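Two months with the Hedlund hairdryer

My old dryer died in September, halfway through a fringe, with a smell like burnt toast. I'd had it since university so I can't really complain, but it did mean going to work with one side of my head flat and the other side doing its own thing. By lunchtime I'd ordered the Hedlund, mostly on the word of my hairdresser, Sølve Amundsen, who has been nagging me to buy something decent for years.

First impressions were mixed! It's a lovely shape and it fits in the drawer (the last one never did), but the instruction leaflet is tiny and folded about a hundred ways, and the plug is one of those chunky ones that blocks the socket next to it. The cable is 2 metres long, so I can finally stand at the good mirror in the hall.

My hair is thick, wavy and just past my shoulders, and drying it used to take nearly 50 minutes if I did it properly. With the Hedlund I'm done in 42 on a lazy day and a fair bit less if I've towelled it well first. I know that still sounds like ages to anyone with fine hair, but for me that's an extra cup of tea before the bus.
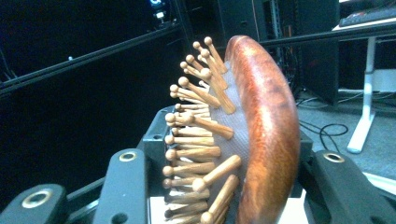 The middle heat setting is the one I use. High is too fierce close to the scalp and I only switch to it for the thick bit at the back of my neck, which never wants to dry. The cool button is brilliant, properly cold, and you don't have to keep your thumb on it the whole time like you did on my old Votarer. That alone would've sold it to me.

Now the grumbles. The narrow nozzle pops off if you knock it, and I knock it constantly. The filter at the back collects fluff like mad, so I give it a going over with an old toothbrush every couple of weeks. And it's loud! Quieter than the Votarer, yes, but my sister still shouted through the wall when she stayed over.

I did look at the Mundutby too, but it was heavier in the shop and my arm was aching just thinking about it.

Four stars from me. I'd give it five if they sorted that nozzle out, and I've written to them asking whether they sell a tighter one. No answer yet, but I'll add a note here if I hear back.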